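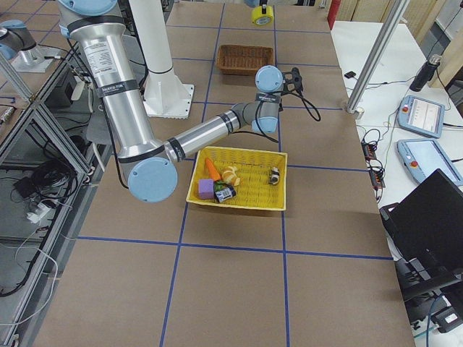
A tabletop marked into sections with blue tape, with a robot arm reaching over it.

Small archives in Pircombe and Vakondale can now apply for help with storing and listing their older papers, after a second round of grants opened in August. The money is meant for parish collections, clubs, schools and family firms that hold records of local interest but have no paid archivist.

The first round drew 61 applications, more than the Pircombe Records Fund had planned for. Grants went mostly on acid-free boxes, shelving and part-time help with cataloguing. The largest single award paid for work on the ledgers and letter books of the Diệp family, who ran a seed and grain business in Vakondale for three generations.

Those papers had been kept in a loft above the old shop. They came down in tea chests and suitcases, and the full count was 858 items, from bound account books to single receipts. A list of 440 of them has been finished and can be read on request at the Pircombe reading room. The rest are waiting to be cleaned before anyone handles them further.

Ngọc Tôn, who is in charge of the grants, said the fund had changed its rules to make applying easier.

"A lot of people wrote pages about the history of their village and then one line about what they wanted to do," she said. "We would like it the other way round. Tell us what you have, where it is kept and what state it is in."

The form has been cut from eleven pages to four. Applicants no longer need three quotes for shelving and boxes, though they must still send one. Groups that were turned down last time can apply again, and they may reuse their earlier answers if nothing has changed.
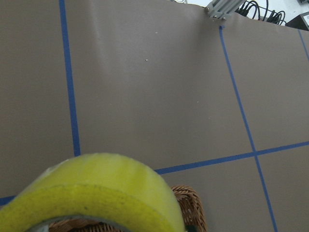 What the grants cover

Money can be spent on boxes, folders and shelving, on basic cleaning, and on paying someone to sort and list a collection. It can also go towards a damp survey, which several groups asked for last time and were refused. Scanning is allowed, but only for material that has already been listed.

The fund will not pay for building repairs, new computers, or the buying of papers at auction. Work that has already started does not qualify either.

Each group may ask for one grant. Two or more groups can put in a joint bid – a school and a parish, for example – provided one of them agrees to hold the money and send in the report at the end.

Collections do not have to be old. The fund has said it would like to hear from sports clubs, tenants' groups and amateur theatre companies whose records run up to the present day, including those kept only as computer files. Groups with digital records should say in the form what kind of files they hold and whether there is a second copy.

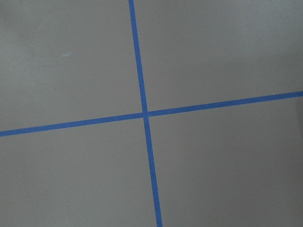
Page last changed: August, 4.15 pm

Owners keep their papers under the scheme. There is no need to hand anything over to the reading room, but a copy of the finished list must be sent there so that people know the collection exists. Where a collection holds private letters or medical details, the list can be held back in part, and applicants should mention this at the start.

A catalogue of all the lists made so far is being put together under the name Prarovano. It holds 468 entries at present and can be searched by place, surname and trade. For now it is only open on the two terminals in the reading room – an online version is planned, but no start date has been given.

Help with the form is on offer at the reading room during normal opening hours. Staff there can look over a draft and point out anything missing, but they cannot write the application or say whether it is likely to succeed. People bringing in sample papers are asked to carry them flat in a folder and to leave anything with mould at home, in a sealed bag. A photograph will do instead.

Paper forms can be picked up from the reading room desk and from the library in Vakondale. Decisions will be sent by post to the contact named on the form.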